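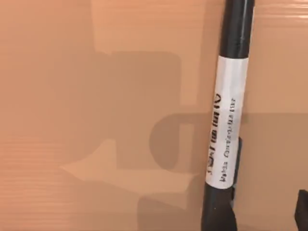 Wrist view in sim, run 27. Labeled rod against the carton face, arm shadow across the board.

September 3, 2021
Kondent cell, simulated. Rod pick from carton.

Fault: wrist camera segmentation merges the rod with the arm's own shadow. The rounded part of the shadow touches the left side of the rod near the lower label, and the mask runs out into it. The fitted axis shifts left and the grasp point goes with it. Planner accepted the pose, left finger came down on the rod, force limit tripped, arm stopped. Stop behaved as specified.

Replayed 307 saved poses with the light as it was. 145 gave a mask wider than the rod. Same poses with shadows turned off: 3. Those three look like a separate problem with the dark clip on the right side of the rod, which the fit sometimes takes as part of the body. Logged separately.

First suspected the hand-eye calibration and lost the morning to it. Calibration is fine. Checked it against the Turkstead target, no change from the last file.

The white label segments cleanly in every replay. Plan is to fit the axis from the label edges first and use the black sections only as a check. Also adding a width limit before the planner sees the pose. The Vlachou scripts already have one, commented out, no note as to why.

Do not run this pick on the Grandmont arm until the width check is in. The force limit there is set higher and I would not count on it to save the finger pads.

Open: move the light or leave it. Leaving it for now.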